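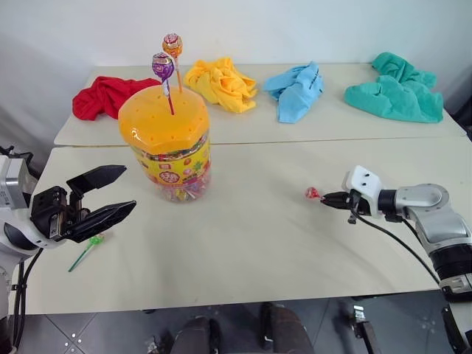
Lollipop station, afternoon. Right arm has the red one, green one on the table, two in the lid.

April, shared workshop, back bench

Châu asked me to write up the lollipop task properly before we pull the arms off the tables, so this is the write-up. I still think it is a bad task. I will try to keep that out of the numbers.

The job: pick a wrapped lollipop off the table, turn it stick down, put the stick in a hole in the orange lid. Either arm may do it. Cường picked it from a list of things he thought would look good at the open evening, and I agree it looks good. My objection is that looking good and working are being treated as the same measurement. One stick in one hole on video gets passed around the group chat as if the thing is solved.

Setup as of today. Both arms on their stands, left and right of the front table. Rear table pushed up behind it with the crumpled cloths on it (red, yellow, light blue, teal). Control software is the Drulow build from last week, no changes. Gripper firmware untouched. I left the white wall bare behind the tables even though Cường wanted to hang the project banner there. One new thing in the background at a time, please.

About the cloths. Châu's idea is that a messy, colorful background will show whether the picker is looking at the lollipop or just at any bright blob. Fair idea, and the only part of this plan I would defend without being asked. But then the cloths have to move between runs, and so far they have been bunched up once and left there. A yellow heap that is always in the same spot is a landmark. If the picker learned anything from it, it may have learned where the yellow heap is.

Numbers. 80 tries logged since the tables were joined. I count 11 as clean, meaning stick fully in a hole, wrapper not torn, no hand near the lid. Cường's count is a good deal higher. The difference is mostly how we treat the ones where the stick catches the edge of a hole, leans, and then drops in after the arm lets go. He says in is in. I say the arm did not do that, the hole did. We have not settled it. Both columns are in the sheet, mine is the one labeled strict.

Where it fails, in the order I would fix things:

Stick angle. The grab is usually fine. After that the controller assumes the stick runs straight out of the head, and on cheap lollipops it often doesn't. A small error at the head is a large one at the tip. No amount of retuning on the arm side fixes a crooked stick that we never measure.

Lid holes. They are small, and they sit in rows, so a miss by one row can still land in a hole and get scored as a success. Nowhere in the sheet do we record which hole was aimed at. I have added a column. Past runs can't be repaired.

Jar creep. The jar gets nudged when a stick pushes down off center. Over a session it wanders, and someone quietly puts it back. I put a pencil mark on the underside of my own thinking here: until the jar is held down or tracked, the late runs in a session should not be compared with the early ones.

Two grippers. The left has the wide jaws with the textured pads, the right has the small pointed tip. The logs lump them together. I have asked for them to be split. My guess is the pointed tip is better at the pick and worse at holding against the push, but that is a guess and I have argued against guesses all page.

Cables. Right arm cable still loops across the front table. It will catch on something. I said this about the Jaltamwood rig too and was told it was fine, right up until it wasn't.

On the Prirnent pads: Cường wants to order a set because their page says they grip film wrappers better. Maybe. Slipping on the wrapper is not in my top three causes, so I would like to see the split logs first. If he buys them out of his own pocket I won't stand in the way – just don't swap them in halfway through a session.

Speed is set to 65 percent on both arms. Châu ran a handful slower and thought they went better. A handful is not enough to say so, and she agreed. Worth a proper block of runs.

To do before the next session:
- clamp or tape the jar, mark its place on the table
- move the cloths between runs, write down how
- fill in the target hole column, no blanks
- split results by arm
- tie up the right cable
- ask Lại if we can borrow the stiff mount again

The log file is number 601 in the shared folder. Notes column is free text, please use it. "ok" does not count as a note.

Châu read this over and wrote "grumpy but yes" in the margin. Cường has not read it yet.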